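I keep getting the same questions from new folks at Hakau, usually in the break room, so I'm typing up my answers once. I'm on the kitchen crew, been here since before the arms came in, and these are my opinions plus what Kenna Galbraith told us at the Thursday meeting.

## Did anybody lose their job over this?

No. We had 19 people on kitchen tasks before and we have 19 now. What changed is who does what. I used to reset drawers and put stuff away all shift long (my shoulder remembers!) and now I mostly set up, watch, and step in when an arm gets stuck.

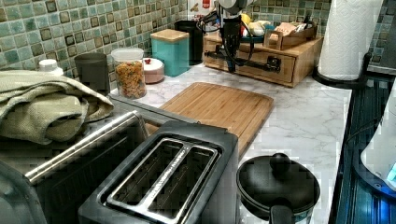
The stepping in part took me a while to get used to. You feel kind of lazy at first, then you realize you're more tired in the head than you ever were in the legs. Joscha Wunderlich and I asked for shorter watch blocks and we got them, 30 minutes and then you swap.

## Do I need to know how to code?

Nope! I sure don't. There's a training from Pronell that runs 10 hours, spread over your first two weeks, and it's mostly where to stand, how to stop the arm, and how to write up a problem so the next person can use it.

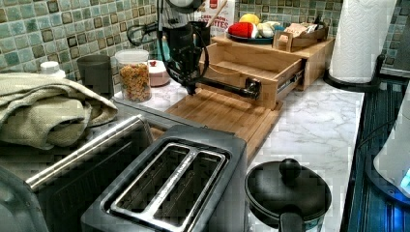 ## Who do I tell if the arm is doing a job badly?

Tell your shift lead and put it in the log, even if it's small. A drawer left half open counts. Kenna reads the log every morning and she'll come find you if she needs more.

## Is the pay different?

A bit, once you're signed off on the stop procedure. Ask Kenna for the current sheet, mine is old.

## Can I go back to hand work if I hate it?

You can ask. Two of us moved over to the Barrios side last December and they seem happy there.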